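The pink bin stays

I said in April that I was done buying bins, and then I came home with a bin. It's long and pink and a little bit see-through, and I have moved it to 17 different spots in this apartment (okay, that count includes the bathtub, where it lived for one night).

The trouble started with the craft closet. Adwoa came over to help me clear it out and we found two bags of felt scraps, a broken glue gun, and every birthday card I've gotten since college. She is a ruthless sorter! I am not. She kept holding things up and asking if I'd used them this year, and I kept saying "well, no, but" until she just put them in the donate pile herself.

What I wanted was one long container that could sit out on the table while I work, so I'd quit balancing everything on my knees — a tray with real walls, basically. The lidded boxes I had were too deep and I'd lose all the small stuff at the bottom. Around 25 buttons went missing that way.

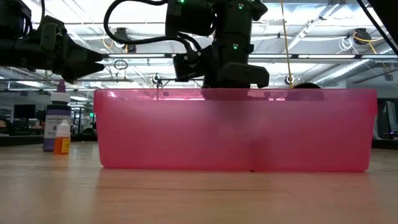 Photo: Lucero Espinoza

I like the cloudy plastic more than I thought I would. You get a hint that something's in there without having to look at the whole mess, and the thick rim gives you a good place to grab. The rounded corners at the bottom should be easy to wipe out, too.

Next up is the ribbon drawer, which Adwoa hasn't seen yet. I'm thinking of doing it some evening after dinner, before she asks.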